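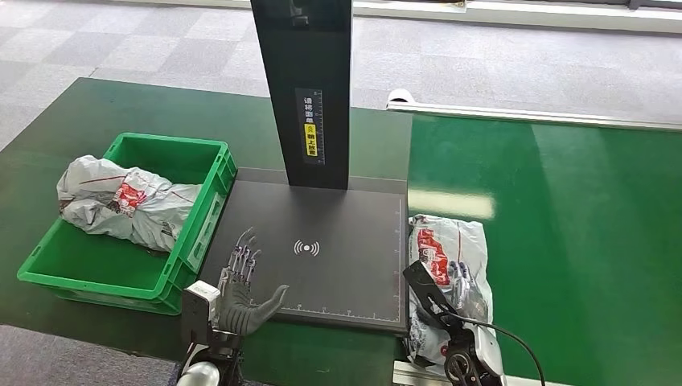
Poste de travail avec plateau de numérisation gradué et caisse verte ajourée.

Flollness engage la phase d'essais à froid de la centrale de Prindthorpe

Prindthorpe, le 23 janvier 2020 – Flollness, maître d'ouvrage de la centrale à cycle combiné de Prindthorpe, annonce l'engagement des essais à froid de la première tranche. Le procès-verbal d'achèvement mécanique a été signé par le maître d'ouvrage et par Zidov, titulaire du lot turbine et alternateur. Il autorise le passage des équipements sous la responsabilité de l'équipe de mise en service.

La tranche comprend une turbine à gaz, une chaudière de récupération à trois niveaux de pression et une turbine à vapeur à condensation. Sa puissance électrique nominale est de 572 MW, dont 188 MW fournis par la turbine à vapeur. Les deux machines entraînent des alternateurs distincts, raccordés au poste d'évacuation par des transformateurs élévateurs indépendants. Cette disposition permet l'exploitation de la turbine à gaz en cycle simple pendant les arrêts de la ligne vapeur, par l'intermédiaire d'une cheminée de dérivation équipée d'un registre à double étanchéité.

Contenu des essais à froid

Les essais portent d'abord sur la distribution électrique interne : mise sous tension des tableaux moyenne tension, contrôle des protections, permutation des sources auxiliaires, essais en charge des groupes de secours. Les circuits d'huile de graissage et de soulèvement font l'objet d'un rinçage en boucle fermée jusqu'à l'obtention de la classe de propreté exigée par le constructeur. Le circuit d'eau alimentaire est ensuite rempli en eau déminéralisée, puis éprouvé hydrauliquement par tronçons.

Le contrôle-commande est vérifié boucle par boucle. Chaque capteur est stimulé à la source et la valeur est relevée simultanément en armoire locale et en salle de commande. Les écarts supérieurs à la tolérance font l'objet d'une fiche de non-conformité, avec reprise de l'étalonnage et nouvel essai. Les séquences d'arrêt d'urgence sont rejouées intégralement après toute modification logicielle, même lorsque celle-ci ne concerne que l'affichage.

« Le transfert s'effectue par système élémentaire et non par bâtiment, indique Kwabena Issahaku, directeur de la mise en service chez Flollness. Un système n'est accepté que si son dossier est complet, réserves comprises. Deux circuits de réfrigération sont encore en réserve mineure et seront repris avant le rinçage final. »

Raccordement et évacuation d'énergie

L'évacuation de l'énergie est assurée par une ligne aérienne de 166 km reliant la centrale au poste de Dramani. Les travaux de génie civil et la pose des pylônes sont terminés. Le déroulage des conducteurs se poursuit sur la section nord, où la traversée de la vallée a nécessité une révision du plan de tension mécanique. Le poste de Dramani reçoit pour sa part une travée supplémentaire, deux disjoncteurs et un jeu de protections différentielles de ligne.

La mise sous tension de la liaison depuis Dramani est programmée en février. Elle permettra d'alimenter les auxiliaires de la centrale par le réseau et de retirer du service l'alimentation provisoire de chantier. Les essais de synchronisation n'interviendront qu'après le premier allumage de la turbine à gaz, dont la date sera arrêtée à l'issue des soufflages vapeur.

Eau de réfrigération et rejets

Le condenseur est refroidi en circuit semi-fermé, avec une tour humide à tirage forcé. L'appoint est prélevé en aval de la prise d'eau agricole existante. Les purges transitent par un bassin de décantation, avec mesure continue du pH, de la température et de la conductivité. Les effluents des nettoyages chimiques de la chaudière ne rejoignent pas ce bassin – ils sont stockés séparément et évacués vers une installation de traitement agréée.

Effectifs et exploitation

L'effectif présent sur le site sera ramené à 200 personnes pendant les essais à froid, montage résiduel et mise en service confondus. Les futurs opérateurs participent aux essais depuis la salle de commande. Leur habilitation comprend un passage sur simulateur, une période en quart doublé et une évaluation sur les transitoires d'exploitation. Zidov conservera une équipe d'assistance sur place jusqu'à la réception provisoire, puis assurera la maintenance programmée de la ligne d'arbres dans le cadre d'un contrat distinct.

À propos de Flollness

Flollness développe, finance et exploite des installations de production d'électricité et les ouvrages de raccordement associés. La société intervient comme maître d'ouvrage et comme exploitant – la centrale de Prindthorpe est détenue par une filiale dédiée.

Contact presse : service de la communication, Flollness, site de Prindthorpe.

Partages : 8
Commentaires : 0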